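Foire aux questions : les robots et les corvées, où en est-on ?

Vous êtes nombreux à nous écrire depuis l'ouverture du site, et les mêmes questions reviennent (tant mieux, ce sont les bonnes !). Nous les avons regroupées sur cette page, que nous reprenons à chaque saison. Dernière mise à jour en octobre.

Un robot peut-il faire le ménage chez moi aujourd'hui ?

Le sol, oui, et depuis longtemps. Les aspirateurs autonomes se débrouillent très bien, les modèles récents savent même contourner une chaussette. Pour tout ce qui se passe au-dessus du sol (ranger, plier, essuyer, vider), il faut encore patienter. Mais quel plaisir de suivre ce domaine en ce moment ! Les essais que nous regardions il y a deux ans nous paraissent déjà vieux.

Pourquoi plier une serviette est-il si difficile pour une machine ?

Un tissu n'a pas de forme fixe. Dès qu'on le touche, il change, et il faut tout réévaluer. Nous plions sans regarder, en discutant, avec des doigts qui sentent l'épaisseur d'un ourlet. Une pince à deux doigts n'a souvent que la vue pour s'en sortir. Essayez de plier une taie d'oreiller avec deux pinces à cornichons, vous aurez vite de la sympathie pour les robots.

Et les courses ? Un robot pourrait-il remplir ou vider mon sac ?

C'est notre sujet préféré du moment. Un sac en toile réunit presque toutes les difficultés : il est mou, son ouverture se déforme, les anses tombent où elles veulent, et le contenu va de la courge au sachet de bonbons. Le légume roule, le sachet se froisse et brille sous la lumière. Avec deux bras, on peut imaginer que l'un s'occupe du bord pendant que l'autre plonge à l'intérieur, encore faut-il qu'ils ne se gênent pas.
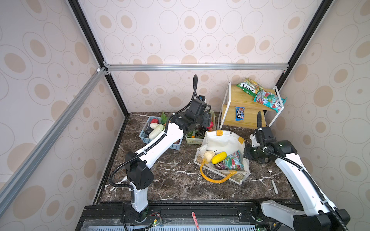 Le sac vu de plus loin, puis de tout près : 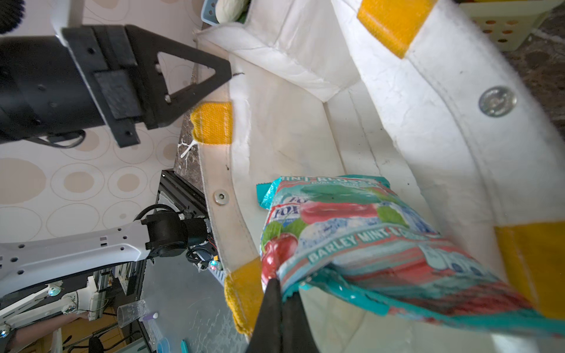
Pour un usage à la maison, la vraie question est celle de la régularité. Réussir une fois devant des visiteurs, beaucoup de laboratoires y arrivent. Réussir tous les soirs, avec un autre sac, une autre table et un enfant qui passe en courant, c'est une autre affaire. Chez nous, nous jugeons une démonstration intéressante quand elle tient 12 essais de suite sans aide humaine. Peu y parviennent, et nous applaudissons chaque fois.

Qu'est-ce que la grille Lutum dont vous parlez partout ?

C'est notre façon maison de classer les tâches, de 1 à 7. Au niveau 1, on déplace un objet rigide toujours posé au même endroit. Au niveau 7, on range une cuisine inconnue après un repas de famille. Les courses se situent pour nous au niveau 5, au coude à coude avec le lave-vaisselle. La grille n'a rien de scientifique, elle nous sert surtout à ne pas nous disputer.

Les ateliers sont-ils en avance sur les maisons ?

Nettement, pour tout ce qui se répète. À l'atelier d'emballage Peren, que nous avons pu visiter, un bras met en carton des flacons identiques toute la journée, et c'est hypnotisant. En revanche, le poste voisin, où l'on compose des paniers garnis, reste entièrement manuel. Chaque panier est différent, les fruits s'abîment, il faut que ce soit joli. Le jour où une machine saura faire ça, nous débouchons quelque chose !

Faut-il une pince ou une main à cinq doigts ?

Les avis sont partagés, y compris dans notre petite rédaction. La pince est simple, solide et se répare vite. La main promet davantage, mais elle multiplie les moteurs et les pannes. Notre dossier Rarker compare les deux approches sur des gestes de cuisine, avec des résultats plus serrés que prévu.

Combien de temps avant d'en avoir un chez soi ?

Nous refusons de donner une date (nous nous sommes déjà trompés). Des machines spécialisées sur une ou deux corvées nous semblent à portée. L'assistant qui fait tout, c'est plus loin.

Puis-je voir des robots de près ?

Oui, et nous vous y encourageons ! La salle Lombardi accueille nos rencontres ouvertes au public, entrée libre à partir de 18 h. Le programme est affiché en page d'accueil. Les enfants sont les bienvenus, accompagnés d'un adulte.

Ma question n'est pas dans la liste.

Envoyez-la par le formulaire de contact. Nous répondons à tout le monde, parfois un peu longuement.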